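2019-07-13

Le tableau du budget est rouvert depuis ce matin et il me regarde. J'ai changé trois fois la couleur de l'en-tête. Pour l'instant c'est la seule ligne qui fasse l'unanimité, vu que je suis seul à voter.

Le devis de Fultport est arrivé hier soir, tard, en pièce jointe d'un message qui commençait par « comme convenu ». Rien n'était convenu. Ils proposent deux bras neufs, le rail, deux pinces et un contrat d'entretien dont le prix figure en page sept, dans un corps de texte que je qualifierais de pudique. Leveo, de leur côté, vend les pinces seules, à 49 euros la paire de doigts de rechange. J'ai relu pour être sûr. La paire, donc, hors port. J'en ai mis 70 dans la colonne « souhaité », puis j'ai pensé à la tête de la comptabilité et j'ai effacé le zéro. Sept paires. On fera attention.

La question de fond reste la même depuis le printemps : est-ce qu'on achète un deuxième poste complet en septembre, ou est-ce qu'on remet de l'argent dans celui qu'on a ? Le dossier Iswood (c'est le nom que j'ai donné au projet un jour de fatigue, et maintenant il est sur tous les formulaires) promet un rangement de paquets de pâtes sur étagère à deux bras. Il ne dit nulle part combien de postes. J'ai dû l'écrire dans un moment de lucidité.

Pour le deuxième poste : quand l'unique poste est en panne, tout le monde découvre soudain les vertus de la bibliographie. Contre : il faut une table, une prise correcte et de la place, et la salle du fond sert toujours à entreposer les cartons de l'ancien déménagement, que personne n'ouvre par peur de devoir les ranger.

J'ai fini par faire la liste des petites choses, celles qu'on oublie et qui mangent le budget. Câbles de rechange, parce qu'un câble qui fait une boucle au mauvais endroit ne prévient pas. Visserie. Un aspirateur à main, que je demande depuis une éternité et qu'on me refuse au motif qu'il s'agit de « mobilier ». Des pâtes, enfin. Spaghettis et coudes, plusieurs marques, plusieurs couleurs d'emballage. J'ai inscrit « consommables alimentaires, 1 000 g par lot d'essai » et je sais déjà qu'on va me demander si l'équipe déjeune dessus.

L'étagère d'enfant, par contre, on la garde. Le catalogue Chávez en propose une version « laboratoire », grise, presque 500 euros, avec exactement la même fonction, à savoir tenir debout. Je l'ai mise dans la colonne « non » avec un certain plaisir. Il me reste de la place dans cette colonne.

Vers midi j'ai failli tout envoyer. Puis j'ai vu que le total de la page deux ne correspondait pas à celui de la page un, et j'ai préféré aller manger – pas des pâtes.

Décision provisoire : un seul poste, mieux équipé, et une option sur les bras de Fultport s'ils retirent la page sept. Je colle deux vues du poste dans le dossier, les gens qui signent aiment bien voir où part l'argent. 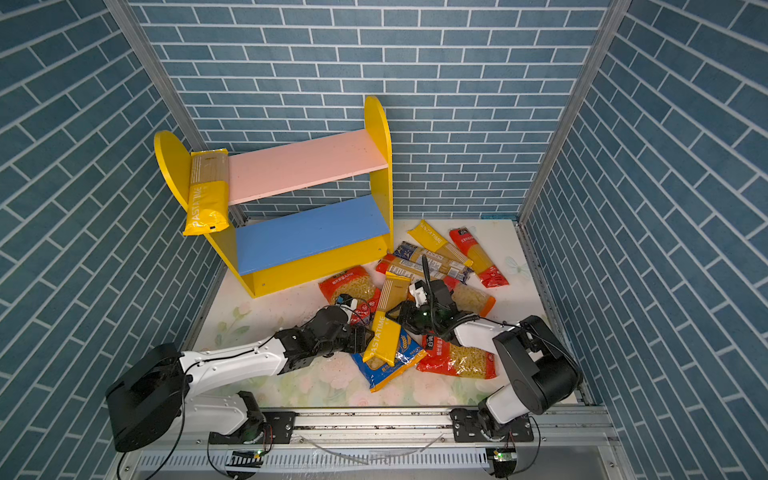
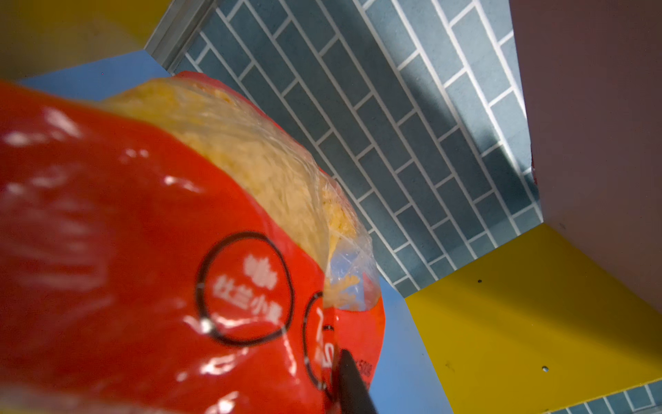
En haut, les deux bras au-dessus du tas. Ensuite, un doigt de pince contre un paquet rouge, vu de près.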